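# Gripper Opening Width and Wrist-View Tube Localization

Svenja Rieger, Jannik Görtz - project report, January 25, 2026
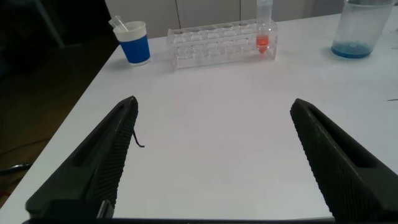
*Figure 1. Wrist camera view with the fingers open; rack and centrifuge tube at the back of the table.*

## 3. Method

The detector estimates the tube axis from a single wrist image. Transparent labware gives weak edges on a white table, so the colored liquid was used as the main cue and the rack outline as a secondary one. The training set has 938 labeled images. Labels were drawn by one author and checked by the other.

Finger pixels were masked with a fixed template per opening width. Two widths were tested, fully open and half open, with 40 trials each. A trial counted as correct if the predicted axis was within the tolerance of the Wendt fixture. Processing took roughly 25 ms per image.

## 4. Results

Fully open, the axis was correct in 36 of 40 trials. Half open, it was correct in 29. Most half-open errors came from the template: the mask covered the lower part of the tube and the fit fell back on the rack outline - which shifts with reflections in the clear walls.

Training on only 700 images lowered both scores by two trials. Empty tubes were not tested.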